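Progress report to the Sornia Fund
Cataloging and condition survey of the Mohammadi collection of marine paintings
Wednesday, July 7, 2021

1. Status

The survey phase is complete except for the large canvases in the north store. The database holds 1,496 records, covering oils, watercolors and preparatory drawings. Each record gives support, dimensions, inscriptions, provenance where known, and a condition grade from 1 to 4. Grade 4 is reserved for works that should not be moved before treatment.

Duplicate numbers left over from the old card index have been resolved. Where two cards described one painting, the earlier number was kept and the later one entered as a cross-reference.

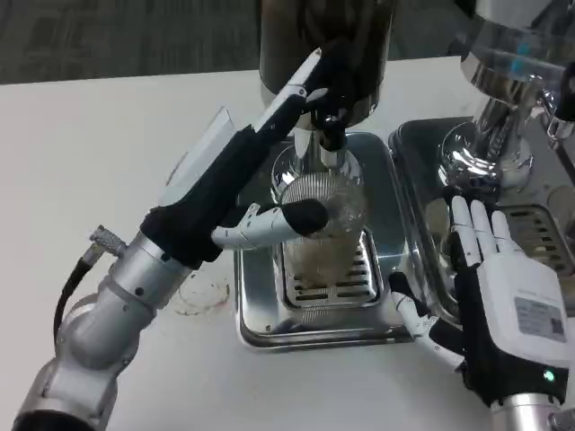

Attribution work has gone more slowly. Ten harbor views listed under a single hand differ in ground preparation and in the handling of rigging, and they are now recorded as "circle of" until the paint samples have been read. The Komudik laboratory has the samples and expects to report in August.

2. Varnish and frames

Discolored varnish is the most common problem in the oils. Cleaning tests were made on seven canvases, always at the lower edge, and the solvent mixtures are logged in the treatment file. One storm scene has an overpainted sky — the original cloud line shows under ultraviolet light — and no further cleaning is proposed until the overpaint has been dated.

Frames are surveyed separately and carry their own numbers.

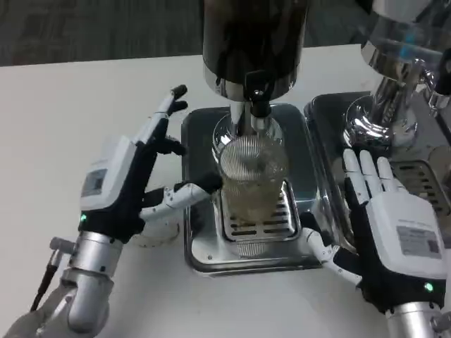 3. Database and access

Records were moved to the Pinex system in two batches. Date ranges such as "before 1870" did not import correctly and were re-entered by hand. Public access will cover images, titles and dimensions; valuations stay restricted.

4. Points for decision

We ask the Fund to approve moving the unspent travel budget to frame conservation. The total grant is unchanged.

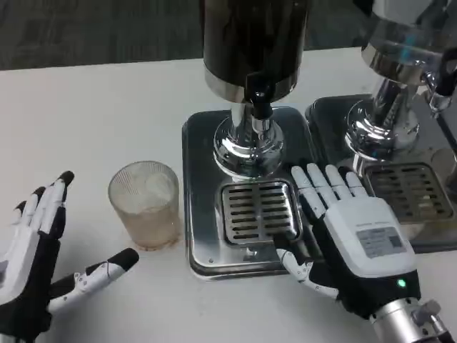
Ostap Bilyk commented on the draft that the transfer should wait for the laboratory report, as a change in attribution could alter the order of treatment. He also asked that the storm scene be listed as its own budget line. The second request has been met in the attached schedule; the first is left to the Fund.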